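搜索本站 请输入关键词 搜索
工作间笔记 > 桌面与家具

2019年11月 折叠桌,继续折腾

上回写到哪儿了……哦对,Mirsad 说这张折叠桌站在那儿看着挺直,一靠上去就“嗯——”地一声。我今天特意去靠了几次,真的会响!声音从腿那边来的,面板倒是安安静静。Noémie 坚持说是地不平,我俩为这个争了半壶茶的工夫,最后谁也没说服谁,各自记各自的。

先记桌子下面。我平时只顾着擦桌面,腿那块儿基本不看,今天蹲低了才发现下面比上面热闹多了,几根细线就那么垂着,还有个黄色的小东西贴近面板底下。线一定得收,上次 Kenneth 搬桌子的时候脚就绊在里面,茶洒了一地(他到现在还说是桌子的错)。扎带在 Mevolard 那个抽屉里,黑的用完了,剩白的,凑合吧。

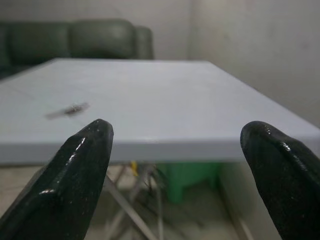
图一:低处看桌沿和桌腿,细线还没收。

绿色那个塑料的也先挪开,不然腿一收就要碰上。我的收桌顺序写在这儿,省得每次都有人问:桌面清空,线解开,侧过来立住,再去按锁扣。千万别平着端起来就收腿,手指会夹的,我夹过,很疼!Sushil 上次图快,直接端平了收,被我念叨了一下午。

然后是桌面。擦了三遍,先清水,再一点点中性洗洁精,最后清水带一遍。布用的是 Rastogi 那包灰的,软,不掉毛,比之前那种黄的好用太多了。划痕我不指望了,塑料面就这样,越搓越毛。中间那个浅棕色的小圆印子我盯了好久,Jitendra 说是杯子底,我觉得杯底没这么小,更像胶。左前角还有一块淡淡的褐色,颜色倒浅一些。想过用砂纸,2000 目的水砂手边就有,可是一磨那点儿光泽就没了,到时候一块亮一块哑,更难看,先忍住。
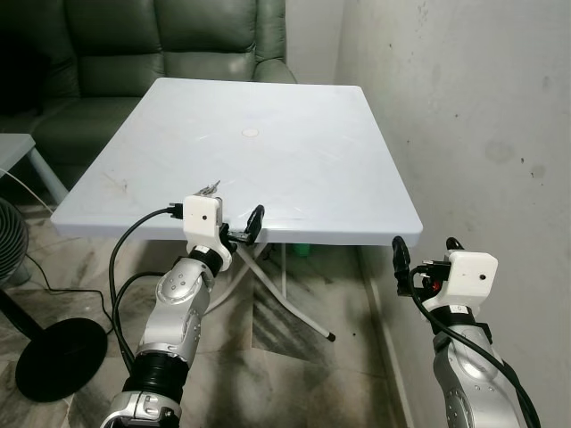 图二:桌面近况,圆印和左前角的褐色都在,后面是那张绿沙发。

顺便说说沙发。桌子放在沙发前面,高度其实有点别扭,坐着写字肩膀要耸起来,但大家都爱往那儿坐,我也爱(冬天窝在里面喝茶太舒服了)。皮面的褶子我打算用 Ullameo 的皮革膏试一小块,先挑靠背后面不显眼的地方,深绿色最怕擦完变花。那罐是 200 毫升的,开过了,盖子没拧紧,表面有点干,挖掉一层应该还行。Noémie 说她家里有新的,回头带来,我们对比一下。

关于响声,我现在的猜测是交叉那个地方的铆钉。滴一点点缝纫机油再听听看,如果还响,就按 Noémie 说的去垫脚。脚套要是得换,记得先量管径再下单,别学我上回凭感觉买,买回来大了一圈,现在还在盒子里当瓶塞用。Minbridge 那家有散卖的,编号 257,黑色橡胶,一包四个,Jitendra 说他顺路。

没弄完的:
线,扎好以后贴个标签,别只写“线”。
圆印,先用橡皮试,再试酒精棉,在桌角先试。
铆钉上油,油壶问 Sushil 要。
黄色那个小东西是谁的?认领一下,不认领我就放窗台了。

Kenneth 刚才路过,说干脆买张新的。不买!这张轻,一个人就能扛走,换张木头的谁搬?

相关笔记
折叠椅脚套更换记录
灰布和黄布:擦塑料面的对比
皮革膏试用(待补)
扎带抽屉整理

最近更新
Mirsad:台灯底座松动
Noémie:地面到底平不平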